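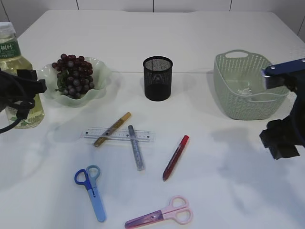
The Plununico FC2 is a folding work table with a 51-inch top, sold as a desk, a craft surface or an overflow kitchen counter. I bought one to replace a particleboard table whose edge banding had failed along the front. My main interest was the finish, a matte white coating over a steel sheet, and how it would hold up to food, ink and daily wiping. White tops of any brand share a few properties that photographs tend to hide. They show shadows, they show seams, and they show anything dark. A bowl of red-purple grapes and a black mesh pencil cup stand out sharply on a white table, and so will every crumb and pencil mark. Anyone who minds that should look at the gray version, which Plununico sells at the same price.

Construction

The frame is square steel tube, powder coated, with welded corner brackets. The legs fold inward on a pinned hinge and lock with a sliding collar. There is no plastic in the load path except the feet. The center hinge is a full-length piano type, fastened from below with machine screws into threaded inserts. My sample arrived with two of these screws loose. They took about a quarter turn each and have stayed tight.

Four leveling feet are included, with a usable range of a little under half an inch. The thread is fine enough to set the table properly on an uneven floor, but the lock nuts are thin and round off easily. Use a wrench that fits. The one in the box does not.

Assembly is limited to attaching the feet and a rear crossbar. The crossbar is drawn reversed in step 3 of the printed instructions. If the slotted holes face the wall, the bar is on correctly.

Stiffness

Front to back, the table is good. Side to side it is fair. With the crossbar fitted and the collars down, leaning on one end produces a small sway that stops as soon as the weight comes off. Typing does not move a monitor noticeably. A sewing machine at full speed does, and a cup of coffee on the same surface will show rings. I would not mount a vise on it.

I loaded the middle with boxed floor tile and left it for two nights. The deflection at the hinge was visible against a straightedge while loaded and gone after unloading. Plununico gives a rating for evenly spread weight only. No point load rating is given in the manual, and I did not get one by email either.

Surface

The coating is slightly textured, closer to eggshell than to satin. I left spots of the following on it overnight, uncovered: black tea, soy sauce, turmeric in oil, grape juice, ballpoint ink and blue whiteboard marker. Tea, soy sauce and juice came off with water. The turmeric left a yellow ring that needed dish soap and then baking soda paste, and a trace was still there a week later. The ballpoint came off with rubbing alcohol. The whiteboard marker did not come off completely with anything I was willing to use.

Scratch resistance is average. Ceramic with an unglazed foot will mark it if dragged. Glass has not. Heat is the weak point: the manual says to use a trivet, and a pan taken straight from the stove will probably discolor the coating. I did not test this on a table I intend to keep.

The seam at the hinge is narrow, but it collects flour and eraser dust. A stiff brush clears it. A damp cloth pushes the material farther in.

Comparison

I have also used the Flollari Slimfold, which has a laminate top and lighter legs. It is easier to carry upstairs and noticeably worse under side load. Its laminate resisted the whiteboard marker completely. Haoran Duan, who has the older Cartwright bench table in his shop, let me repeat the tile test on it, and it did not move at all. It also does not fold.

Packaging and support

The carton had foam at the corners and none along the edges. One long edge of mine had a small dent. Plununico sent touch-up paint after one email with a photo attached. The color match is acceptable from standing height.

Recommended for desk work, sorting, light crafts and cold food prep. Not recommended for machines that vibrate or for hot cookware.

Updated Mar 15, 2021: the left collar has started to stick. Dry lubricant fixed it. Oil will attract dust and should be avoided.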